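Ticket: left wrist view and overhead view disagree after planner update
Component: perception / scene merge
Opened by: Saadet Gezer
Assigned: Octavian Munteanu
Status: open, workaround in place

Saadet, 2025-04-23, morning

Right, I've put this off long enough, so I'm writing it all down in one place instead of scattering it over the chat. Since I pulled the new Drasora planner build, the bimanual table-clearing task keeps stopping with "target ambiguous, replan" whenever the left arm goes for a plate. The right arm is fine. I can ask it for the saucepan all day long and it never complains (bless it).

What I expect: the fixed camera picks out the object, the planner sends the arm over it, the wrist camera confirms it's the same object, and off we go.

What I get: the fixed camera picks out the object, the arm goes over, the wrist camera says it can see something else entirely, and the planner throws its hands up and asks for a new plan. Then it makes exactly the same plan again. It'll do that 8 times before it hits the retry limit and parks.

Things I tried before bothering anyone:

Restarted the scene merge node. No change.
Restarted everything. No change, and I lost my window layout.
Redid the hand-eye calibration on the left arm. The residuals look lovely, so I don't think it's that.
Rolled the planner back to the June build. The message goes away, but so does the collision check between the two arms, and I'm not running it like that for long.

The log from one attempt, trimmed because the rest is the same again:

[merge] overhead: plate_pink conf ok
[merge] wrist_l: plate_pink conf ok, neighbour plate_green, neighbour bowl_green
[merge] neighbour layout mismatch, score below gate
[plan] target ambiguous, replan

So it DOES see the pink plate from both cameras! It's the neighbours it's cross about.

Octavian, replying

Thanks for this, it's much easier to follow than the chat. The neighbour check is new in that build. The merge used to go on colour and size alone, and Ratih added a layout comparison so that we could tell two similar bowls apart. It takes the things nearest the target in each view and checks they sit on the same sides. My first guess is that the wrist view isn't being turned into the table frame before the comparison. Can you print the rotation it's using?

Also, what's your time offset set to? If the wrist frame is stale the arm could be somewhere else by the time they're compared.

Saadet

Offset is 15 ms, same as it's always been. I bumped it to 5 and then put it back, it made no odds either way.

Rotation is the interesting one. I printed it for both wrists. The right one is a sensible matrix. The left one is the identity! So the merge thinks "up" in the left wrist view is "up" in the overhead view, and it most certainly isn't. I wish I'd looked at that first instead of spending half of yesterday on calibration.

Views from the same setup so you can compare the layout yourselves, overhead first, then left wrist:

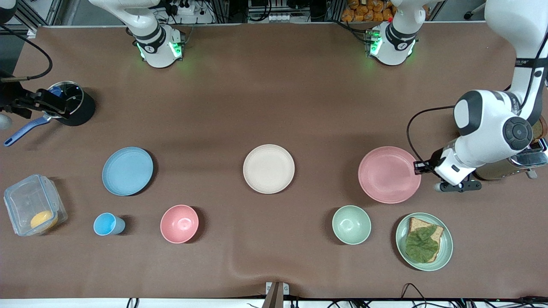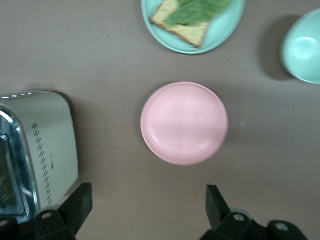 Take the pink plate as the target. Overhead, the sandwich plate is below it and the toaster is off to the right. From the wrist, the sandwich plate is above it and the toaster is on the left. Turn one of them upside down in your head and it all lines up fairly well, so the objects are right and the frame is wrong. The layout score never had a chance.

Octavian

Yes, that'll be it. Identity is what the loader falls back to if it can't find the mount entry, and it does it silently, which I'm not proud of. Could you look in the rig config and tell me what the left mount is called? Sang renamed a few of the keys when he moved us over to the Tultidari config format.

Saadet

Found it. In the rig file it's "wrist_left_mount" and the merge node is asking for "wrist_l_mount". The right one got renamed in both places and the left one didn't. One word! I've added the short name as an alias in my local copy and restarted the merge node only.

First go after that:

[merge] overhead: plate_pink conf ok
[merge] wrist_l: plate_pink conf ok, neighbour plate_green, neighbour bowl_green
[merge] neighbour layout match
[plan] target confirmed

I'll leave it running on the plates over lunch and then try the bowls, which I haven't touched at all yet with the new build.

Sang Chu

Sorry, that's mine. I did a search and replace and the left one has its name split over two lines in the node, so it never matched. Will fix properly on the branch today. Saadet, please don't commit the alias or we'll have both names forever.

Saadet

Wouldn't dream of it. (It's in my stash, labelled "do not".)

Bowls are mostly all right. I did get one more mismatch on the pale green bowl, with a score only just under the gate. I don't think it's the same fault because the rotation's correct now. The merge calls the sandwich plate and the bowl the same green from the wrist, and depending on how the light falls it swaps their labels. Shape ought to settle it, but when the bowl's only partly in view the shape score is rubbish. Ratih, is there a way to lower the weight of a neighbour that's clipped by the edge of the image?

Ratih Subramaniam

There is, but it's off by default: set clip_weight in the merge section. Try it at half and see. I'd sooner not turn it on for everyone until I've replayed it against the old logs, there are 2,000 attempts in the Wudano set and I'd like to know it doesn't break the cups.

Octavian

To do before we close this:

Sang: key rename on the branch, both wrists.
Me: make the loader stop with an error when a mount is missing, no more quiet identity.
Me: cap identical replans. Getting the same plan back twice should be enough to park the arm.
Ratih: replay with clip_weight on.
Saadet: rerun plates and bowls on the branch with the alias taken out.

Saadet

Fine by me. Ertuğrul wants the rig for his grasp tests this afternoon, so my rerun will be first thing tomorrow. I've left the planner on the new build with the alias in place, so Ertuğrul, if you see "target ambiguous" on the left arm, run the rotation print before anything else and paste it in here please. The script's in tools, it's called print_mounts and it needs the merge node to be up already or it just sits there.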